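Ninex packing hall: questions from staff about the robot cell

Last updated 2024-09-13

Will anyone lose their job?
No. The 19 people on the packing rota stay on it. Four shifts a week that used to be spent loading crates by hand will be given over to label checks, goods in and running the cell. Contracted hours and pay bands are unchanged.

Which jobs does the robot take over?
Moving bottles between the filling trays and the six-slot crates. Stacking full crates, wrapping pallets and anything involving broken glass stay with people.

Why this job first?
It causes most of our wrist and shoulder complaints. Last year we logged 13 of them, and 10 came from the crate bench.

Who is supplying it?
Goltari is building the cell and Awan is doing the electrical work. Faults go to our own maintenance desk first. Please don't ring either firm directly.

Will there be a target for the number of crates per shift?
There is one for the cell – 2,115 bottles – and none for the person looking after it. If the cell falls behind, that is logged as a cell fault and does not go on anyone's record.

Do I have to be trained on it?
Everyone who works in the hall will do the half-day safety session. Operator training is optional and takes two further days, in paid time. Atif Abbasi has the sign-up sheet.

What happens if I don't want to work near it?
Speak to your shift lead. The wrapping line at Wostau is short of people and transfers are open until March.

Can I stop it if something looks wrong?
Yes, always. Press the red button on the nearest post and tell the operator. You will not be asked to justify it.

What will the crate station look like?
The layout has been worked out in simulation.

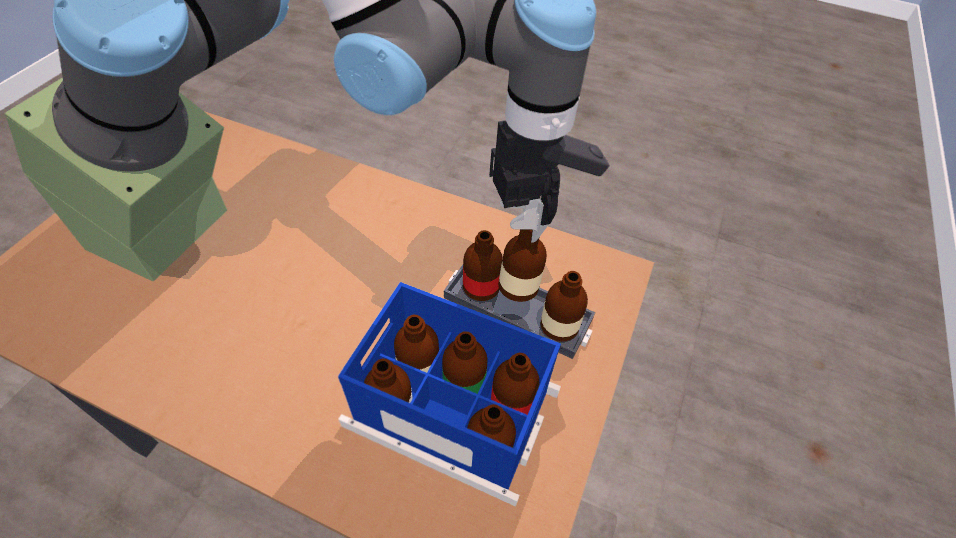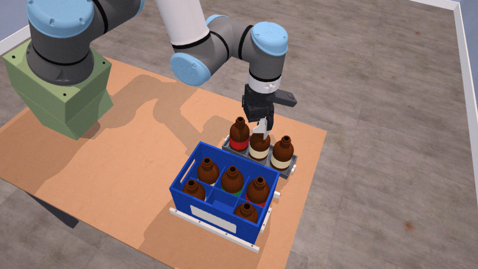
Who do I tell if the layout won't work for me?
Farzana Jatoi is collecting comments until the end of the month. She would like to hear from people who have worked the crate bench, particularly about reach and which side you prefer to stand on. The tray is set behind the blue crate as seen in both views, so anyone clearing a fallen bottle from it would have to lean across the crate or walk round. We have asked Goltari whether the two could be placed side by side – no answer yet. Comments can be left on paper in the canteen box if you would prefer not to give your name.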